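Project Report: Should the Lab Buy a Second Gripper?
Vilja Vuorinen
Submitted 24th February

1. What we were asked

The department wants to know if the teaching lab should spend part of next year's equipment money on a second electric gripper. I was given the two quotes already collected, the shared arm for the afternoon slots, and a deadline. My starting view was that we did not need one, and I should say so up front, so that readers can judge how far it colored the rest.

2. The quotes

Skollivard offers a complete package with gripper, mounting plate, cable and software license. Fovetti sells the gripper alone and prices everything else as extras. On the first page Fovetti looks cheaper. Once the plate and cable are added, the gap shrinks to 162 dollars, and that is before the license, which Fovetti would only quote "on request." I requested it twice and have no number.

Both brochures promise "any part, any shape." I don't believe either of them. Neither lists the parts used in testing, and the Skollivard cycle life figure comes with no load stated.

3. Costs that were left out

The earlier budget sheet, kept under the project name Clatis, stops at the purchase price. It has no line for finger pads, spare bolts or the hours spent setting up. Our lab tech, Ozoliņš, thinks pads should be treated like printer ink – cheap once, expensive over a course. I have put in 1000 dollars for the first year of running costs. This is a guess, and it should be replaced with real invoices by June.

4. Handling check with the current gripper

Before pricing new fingers, I wanted to see what the ones we own are asked to do. The practice part is a green stepped piece with right-angle corners and a deep notch, set over a flat black plate. It is an awkward shape to plan for. The fingers have to come down on either side of the raised middle bar, and a small error in angle puts one of them against an edge. 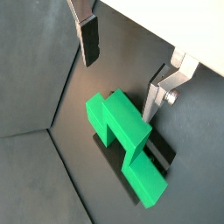

5. Recommendation

Do not buy either gripper this year. Spend the money on spare pads and one set of longer fingers, and keep a log of how often groups really wait for the arm. The booking sheet shows 13 clashes last term, but several were the same group booking twice – hardly a case for new hardware.

If the log shows a real shortage, go back to Skollivard first and ask for a loan unit. Fovetti should be considered again only with the license price in writing.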